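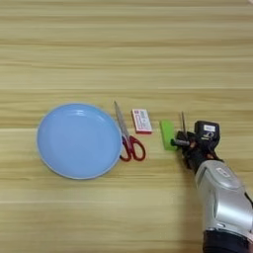 A blue plate and a pair of red-handled scissors on the table.

Vsevolod Pasichnyk still gets up before six, though it's been years since he had a rink to open. He played 389 games in goal for the Nasthorpe senior club, and he'll happily tell you about most of them if the kettle's on.

"I wasn't big and I wasn't quick," he says, "but I could read a shooter's hips, and my old coach Stelmakh used to say that was worth a foot of height, bless him."

The night people ask about is the semifinal against Naltance, when he stopped 33 shots in front of 1,126 people in a building meant for a good deal fewer. He was 19. His defence partner in front of him, Régis Riviere, blocked two more with his ankle and limped until June.

"Régis never lets me forget those two," he laughs. "He phones, you know, every winter, and we go through the third period again, and his ankle gets worse every time!"

They lost the final, by the way. He'd sooner talk about the bus ride home.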